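Review: Skekham at the Kinnunen, a family drama worth the long drive
By Intan Wattimena
August 2, 2026

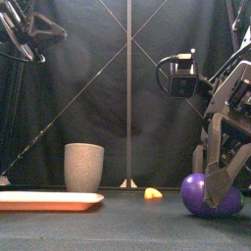
I went into Skekham knowing two things: that it runs a little over two hours with no music at all, and that Iida Ikonen had turned down a couple of bigger jobs to make it. I came out wanting to call my sister. It has been a thin summer for grown-up movies around here, and I'd gotten used to sitting through things with half my brain on dinner. Not this one!

The setup is simple enough. Skekham is a ferry town, and the ferry is about to stop running because a bridge has opened farther up the river. Teemu Peltonen plays Arvo, who has sold tickets from the same booth for most of his adult life and has decided, without telling his family, that he's going to keep opening the booth after the last boat. His grown son (Sibusiso Cele, adopted into the family as a boy, a fact the movie mentions once and then trusts us to remember) comes home to help him pack up the house and slowly figures out that his father hasn't packed a thing.

That's pretty much the plot, and I know how it sounds. I've sat through plenty of movies where a quiet man looks at water. But Ikonen is funny, which the trailer hides completely. There's a long scene in which Arvo tries to sell a ticket to a tourist who only wants directions to the bridge, and the theater was howling. He's so polite about it. He explains the return fare, he explains the discount for bicycles, he offers her a timetable that expires the next morning, and by the end she has bought two tickets and looks very pleased with herself.

Peltonen is wonderful. I've mostly seen him in loud parts, the shouting detective or the shouting uncle, and in this he barely raises his voice. He does a lot with his back. When the son asks him where the moving boxes are, Arvo keeps on buttering his bread, and you can tell from his shoulders that he's been waiting for the question for days. Cele has the harder job, I think. He has to be the sensible one, and sensible people are tough to make interesting on screen, but he lets you see how tired the guy is of being sensible. His best moment comes in the car outside the pharmacy, when he practices a speech to his father, gets it exactly right, and then goes in and buys cough drops.

A word about the sound. With no score, you hear everything – the booth's shutter, gulls, a refrigerator that needs replacing, people breathing before they decide to speak. Fongchan Khamphan did the sound mix and I hope somebody gives him a prize for it. The ferry's engine is under almost every outdoor scene in the first hour, so low that I'd stopped noticing it, and when it cuts out for good I felt it in my stomach. A man two rows ahead of me looked up at the ceiling as if the power had gone.

Do I have complaints? A few. The daughter-in-law gets one terrific scene on the phone and then more or less vanishes, and I kept waiting for her to show up in person. The subplot with the bridge engineer could lose ten minutes and I wouldn't miss them (he and Arvo play chess, it rains, they play chess again). And there's a dream sequence, short, thank goodness, that feels like it wandered in from a different movie. Ikonen's earlier feature, Brelidau, had the same problem in a bigger dose, with all those horses, so maybe she's working it out of her system.

I should say that I liked Brelidau a lot when I saw it on a laptop, and I wonder now what I missed. Skekham really does want a big screen. So much of it is wide and still, with the booth as a little lit square at the edge of the river and Arvo's shape moving around inside it, and you need the size to catch him waving at boats that aren't his.

The Kinnunen is a fine place to see it, too. For anyone who hasn't been since the remodel, the main room now seats 217, the chairs have proper backs, and they've finally fixed the draft along the left aisle. The smaller upstairs room has 86 seats and a slightly dimmer picture, so if you have the choice, go for downstairs. Parking behind the building is free after six. The popcorn is still too salty and I still finished it.

The early evening show I went to was close to full, with a lot of people my parents' age and a whole row of teenagers who had come for Cele (he was the villain in the Resuven series, and they gasped when he first appeared in a cardigan). Everyone stayed in their seats for a good while after the lights came up. Two of the teenagers were crying and arguing at the same time about whether Arvo knew what his son had done with the keys. I say he knew. Watch his hand on the counter in the second-to-last scene and tell me he doesn't.

I've been going back and forth on the ending for days now. My husband found it too open, and he would have liked one more conversation between the two of them. I think they've had it already, in the kitchen, over the bread, when neither one finishes a sentence. We argued about it all the way home and then again at breakfast, and I can't remember the last movie that got us through two meals.

Parents should know there's some swearing and one upsetting scene involving the neighbor's dog (the dog is fine, I promise). I'd be happy to take a patient twelve-year-old. Younger kids will get fidgety once the chess starts.

Skekham plays at the Kinnunen through the end of August, downstairs in the evenings and upstairs for matinees. In Finnish and English with English subtitles. Four and a half stars out of five, and I'm going again with my sister.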